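Oct 1, 2018

Quick one, lunch break. Still no heat in the apartment and the Lallness people say 3 more days. So I'm typing this in a coat.

Main news — I finally did the backups. All of them. Took the whole weekend. 785 photos from the Plaserstead trip alone, most of them blurry, most of them of the same lake. Kept them anyway.
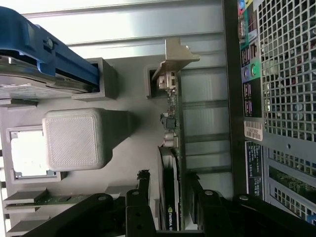 Yến Đỗ came by Saturday with soup and we ended up reading old emails out loud till midnight. Found the one where I swore I'd learn the accordion by April. Which April, no idea. Did not learn the accordion.

Also found my grandmother's dumpling recipe, which I thought was gone for good. Typed up by my cousin, no amounts, just "enough flour." Going to try it this week if the stove behaves.

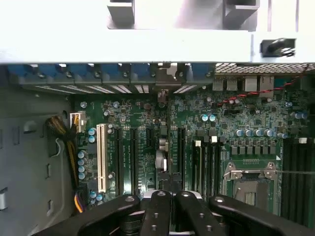

Things I still need to do: call Bonent about the bill (209 dollars, for what??), return Jawad's ladder, buy a decent lamp. Definately not starting another project before the holidays.

Ok, phone's ringing, might be the heat guy. More later this week.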